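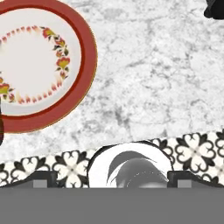

Red rim, flowers, nothing on it yet.

Dilek Ağca · Tuesday
2 min read

ok so I have been trying to learn Turkish from my grandmother's letters for 40 days now and I have thoughts, so many thoughts

1/ First of all her handwriting. The woman did not lift the pen between words, ever. I spent an entire evening on what I thought was a verb and it was two people's names and a comma

2/ The app I started with (Jukeo, it's fine, the streak thing stresses me out) taught me how to say the duck is in the library. Grandma never once wrote about a duck. She wrote about the price of tomatoes and who was not speaking to whom

3/ There are 61 letters! I've gotten through nine. At this rate I'll be done when I'm 200

4/ Vowel harmony finally clicked in February, in the shower, and I yelled. If you know you know

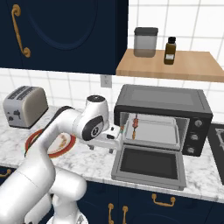 5/ Anyway the endings. You just keep sticking them on. One word in letter six took me three tries and came out as something like "apparently they weren't able to come," all of it, one word, and she used it to be snippy about a cousin

6/ My tutor Ekrem Tokgöz read letter four out loud to me over the phone and had to stop because he was laughing so hard. He says nobody under 90 talks like that anymore. I want to talk like that

7/ Current goal is to write one back, even though there's nowhere to mail it. So far I have "Dear Grandma" and a complaint about tomatoes (they're still expensive)

8/ If anybody has a good dictionary with older words in it please send me the title, paper is great, I like to scribble in them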